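Diltora Two-Slot Toaster, Black

Sold by Vitby. Page updated April 21, 2022

I've wanted a plain black toaster in the shop for ages, and the Diltora is the one I finally took home and kept. Two slots, a brushed metal top, and a teal-green lever that I liked more every morning (I'm a sucker for one bright bit on a black appliance).

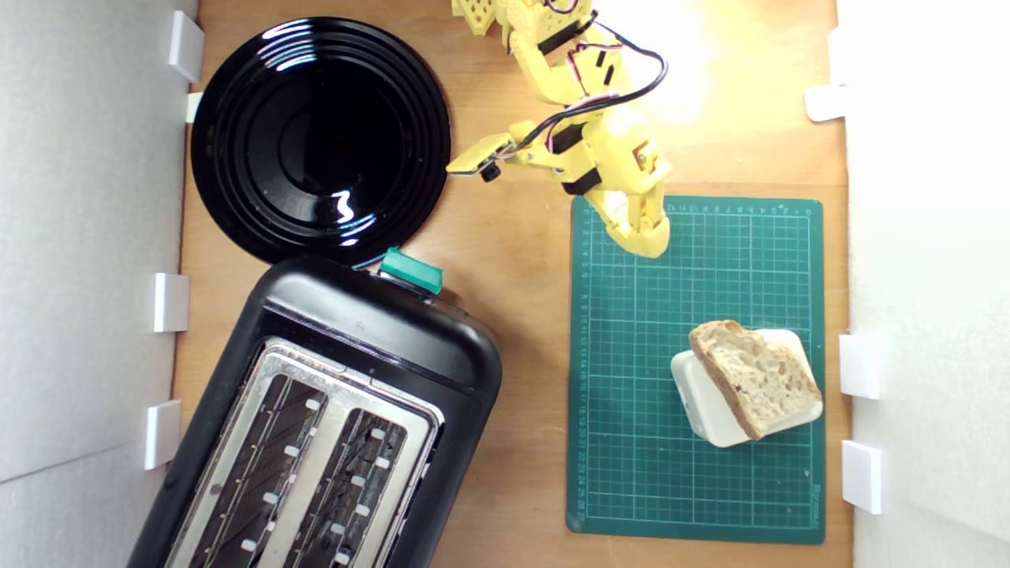

2 min read

So, the looks first. The housing is black plastic with rounded corners, and the long slots suit a wide slice of sourdough as well as the square stuff. My countertop is only 24 inches deep and I leave it sitting at an angle, next to a glossy black plate with raised rings, so the toast goes straight across. Crumbs do show up on a shiny plate, but a quick wipe sorts that out.

Look down into the slots and there's a row of little guides along each one. Those are for keeping the bread off the heating wires, and they're why I stopped fishing out thin slices with a wooden spoon. My old Fulter never had decent ones!
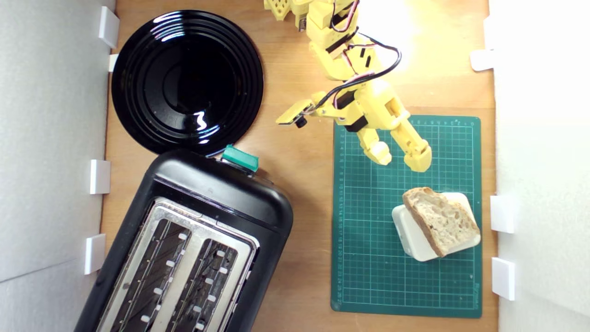 What you get

Toaster, crumb tray, printed booklet
Cord: 30 inches
Weight of the box: please ask, I keep forgetting to put it on the scale
Warranty: 24 months
Price: $17 off through July if you add a De Bruijn bread knife

I cut bread on a green mat right beside it, and I'd suggest something similar if you have a wood top you care about. Run it empty once before your first breakfast, with a window open. Mine smelled a bit that first time and then it was fine.
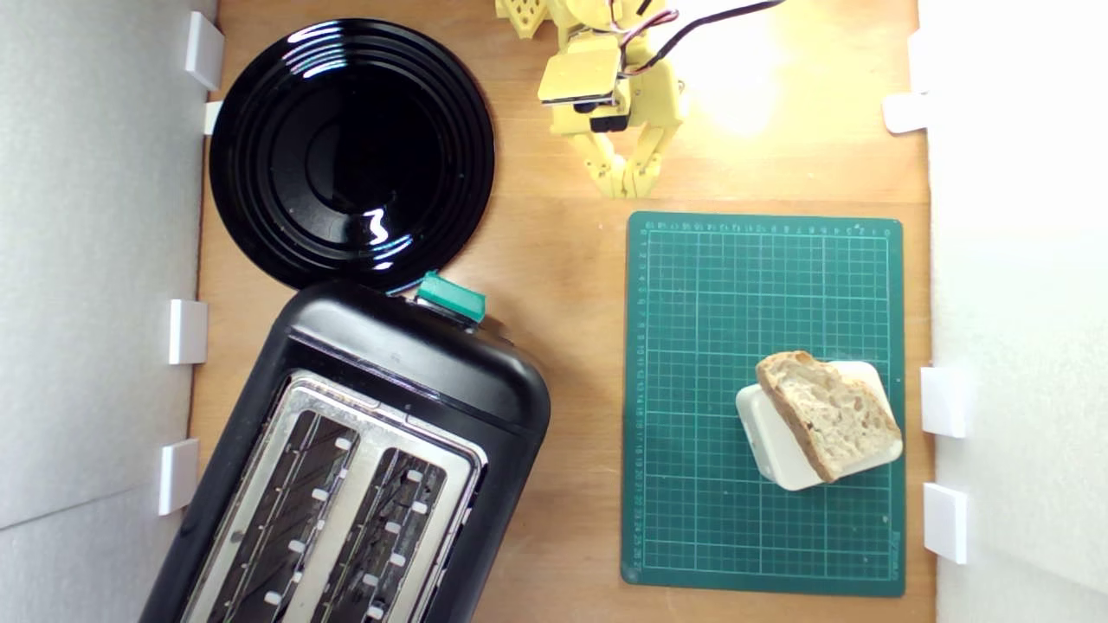
Shipping and returns

Orders in before 12 noon go out the same day. You have 30 days to send it back, and yes, you can have made toast in it, just tip the crumbs out first please. The plate is sold separately on the Vitby tableware page.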